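Wirnex Teleoperation Study: Progress Report for July
Prepared for the Hashmi Fund by Loubna Hegazy

Work this period

The second work package asks whether an operator with little training can teach the arm a pick-and-place task by remote control. We committed to 300 usable demonstrations of the fruit task by the end of the quarter. At the close of July we have 143. The target for this point was 100, so we are ahead on volume, but the quality review is behind and is covered below.

Tarek Berrada ran most of the sessions. The operator wears a tracked glove, and the hand on the arm copies the position of the wrist and fingers. Each demonstration starts with the hand open and ends when the fruit has been released and the hand is clear of the basket. Attempts with a dropped fruit are saved in a separate folder and do not count toward the total.

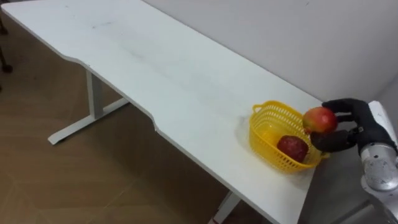

Fruit task, second item held at the rim of the basket.

The approach to the basket has taken the most practice. Operators tend to come in too low, and the knuckles catch the rim. We now ask them to pause just before release and check the height on the monitor. This adds time to each demonstration, and we trim part of the pause before training.

Glove calibration was a problem in the first half of the month. The thumb reading drifted during long sessions, so the grip closed later than the operator intended. We recalibrate at every break now. Nisetti has agreed to supply a replacement thumb sensor under warranty.

Quality review

Two people watch each recording and mark it as keep, trim or reject. The review is a week behind. Loubna Hegazy will take one full day on it, every Wednesday, until the backlog is cleared.

Budget

Spending is within plan. The one unplanned item is a spare set of glove covers for the hand, at $3,000, paid from the equipment reserve. No change to the total award is requested.

Next period

Complete the remaining demonstrations. Train the first policy on the reviewed set and test it with the basket moved to new positions. Bring in two operators who have not used the glove before. Send the draft data format to Nisetti for comment.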